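Unit 7: Household and Shop-Floor Chores as Manipulation Problems
Course notes, Robotics in Service Work

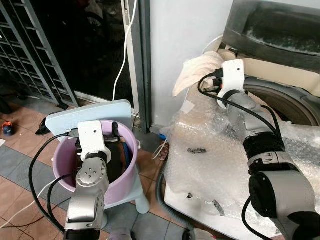 Photo: Rongrong Zeng. Two-arm laundry task, cloth held at the rim of the appliance. Reproduced for course use.

Notes revised December 27, 2022

7.1 Scope

Unit 6 treated the pick-and-place cell, where part geometry is known and the fixture does most of the work. This unit covers tasks where neither holds. The working question is whether a machine can complete a chore from start to finish, in a room set up for people, at a rate and failure level someone would accept. A single completed grasp does not answer it.

We use laundry as the main case. It combines soft objects, a container with a narrow opening, and surfaces with poor visual contrast. The shop-floor case (section 7.4) is bin sorting of mixed soft goods.

7.2 Why cloth is hard

A rigid part has six degrees of freedom. A cloth has no useful upper limit, and most of its surface is hidden when it is crumpled. Three consequences follow.

State estimation. Corners and hems are the features one would like to grasp, and in a crumpled cloth they are usually folded under. Most working systems skip full estimation and grasp the highest point. In the photo the cloth bunches into a soft peak near the gripper, the kind of shape a highest-point rule looks for.

Grasp choice. A two-finger pinch on a fold may take one layer or four. The gripper cannot tell without force or thickness sensing. A light off-white cloth against a pale background adds a segmentation problem on top.

Clearance. A front-loading machine has a rubber door gasket, and cloth drags on it. The path of the hand is therefore only part of the plan; the trailing fabric has to clear the opening too. Clear plastic film and bubble wrap near the work area return specular highlights and produce holes in a depth image.

7.3 Two arms

A second arm allows regrasping in the air, which exposes a new edge each time. It also allows parallel work, with one arm in a bucket while the other holds fabric. The cost is planning time and the need to keep the links apart. Loose cables on the grippers should be included in the collision model. Students often leave them out and then lose a run to a snag.

Buckets deserve separate attention. The rim limits approach angles to a cone, the walls shade the contents, and dark items at the bottom give the camera little to work with. Tools standing against the inside wall reduce the free volume further. If the bucket stands on a stool, it may shift under side load, so register its position again after each contact.

7.4 Reported results

The Bratari trial logged 1,966 grasp attempts on household textiles. Single-item pickup was reliable. Full-cycle completion (unload, transfer, hang) was not, and the trial was stopped after 12 sessions. The usual cause of failure was two items lifted together and one dropped in transfer.

Jacobs repeated the transfer step alone with 36 garments and a fixed bucket position. Cycle time was about 13 times that of a person. Almost all of it was planning and regrasping; arm speed was not the limit.

The Skando line sorts used workwear by type on a flat belt. It runs unattended for long periods. Note what was changed to get there: one item at a time, even lighting, no containers. The Bimaletti line kept the bins and still needs an operator on each shift.

7.5 Position taken in these notes

Parts of the chore are solved under controlled conditions. The whole chore, in an ordinary room with shoes, hoses and loose wires on the floor, is not. Claims should be read for three items: how many consecutive cycles were run, whether a person reset the work area between them, and whether the arms were teleoperated. A report that omits the last item should be treated as incomplete.

7.6 Preparation for the lab

Read sections 7.2 and 7.3 again. Bring a written definition of success for one laundry step, stated so that two observers would score the same run alike. Include what counts as a dropped item and how long a run may last before it is stopped. Draft definitions from the February section are on the shelf by the lab door.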